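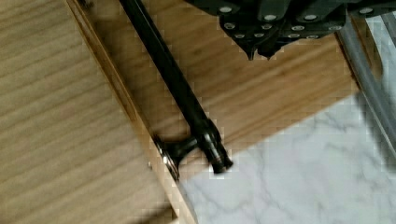 4.3 Wrist camera and fingertip check - after any finger swap

Do this section every time the tips come off, even if you only swapped one. Skipping it is how you get a bent tip on the first close.

Before you start

Arm in hold, speed limit on, e-stop where you can reach it without leaning over the work. The drawer or door panel you use for the check has to be one that is mounted properly, not leaning on something. A bar handle on a round chrome flange works well for this, bright metal next to a black bar gives the camera something hard to deal with. If it copes with that it will cope with the Ghumman test panels.

You need: 2 mm hex key, lint-free cloth, the Grallis tip gauge, the printed offset sheet for your arm.

CAUTION: Power to the fingers stays off until step 7. The pointed tips will go through a glove.

1. Wipe the camera window. Dry cloth only. No glass cleaner, it leaves a haze you wont see until the lights are on.

2. Look over the screw heads on the gripper plates. All should sit flush. If one stands proud, back it out, clean it, refit. Don't just lean on it with the key.

3. Fit both tips. Push up until they stop, then tighten. Points down, flat sides facing each other.

4. Slide the gauge between the tips. It should drag slightly on both sides. Loose on one side only - that tip is not seated, go back to step 3.

5. Jog the wrist over the board until the tips hang just above the surface. Do not touch down. Use the slow jog, not the pad.

6. Open the live view. Check three things:
 - both tips are in view, right down to the points
 - the gripper body sits along the top of the picture and does not cover the tips
 - handle bar, post and flange can all be seen together

If the body takes up more than the top strip, the camera bracket has slipped. Loosen the bracket, push it back against the stop, tighten, look again.

7. Finger power on. Close and open 3 times at low force with nothing between the tips. Listen for clicking. Clicking means a loose plate, stop and redo step 2.

8. Run the routine HANDLE_TOUCH from the maintenance menu. The arm goes to the bar, stops short, and waits for you. Check the gap by eye from the side, then press Continue.

9. Write the new offset on the sheet. Initial it.

NOTE: On polished black bars the software sometimes picks the highlight along the bar instead of the edge. You get an offset that looks fine and grabs high. Turn the overhead lamp down and run step 8 again. Matte tape on the bar also works but take it off after.

NOTE: Chrome flanges throw glare back at the camera. If error 103 comes up during step 8, that is glare nine times out of ten. Move the lamp, not the arm.

CAUTION: Check what is next to the board before you start the touch routine. A stone or marble-look counter does not give the way wood does, and a tip that comes down on it is finished. Same for metal rails alongside. Set the side limit so the wrist can't travel past the board edge - see 4.1.

If the check fails

Tips not level: swap them left for right and repeat from step 3. If the low one stays on the same side, the carrier is bent. If it moves across with the tip, the tip is worn, bin it.

Picture blurred close up but sharp further out: focus ring has turned. Reset to the paint mark. No paint mark, call it in.

Arm stops early at step 8 with no error: old offset still loaded. Reboot the wrist controller only, not the whole cell, then repeat.

How often

After every tip swap, and every 200 cycles on the Zulov door program whether anything was changed or not. Brokport site runs a second shift, so do it at handover there as well.

Spare tips are in the top tray with the gauge. Last pair out, tell Ghada Khalaf so she can re-order, they are slow to arive.

Next: 4.4 Force limits for pull handles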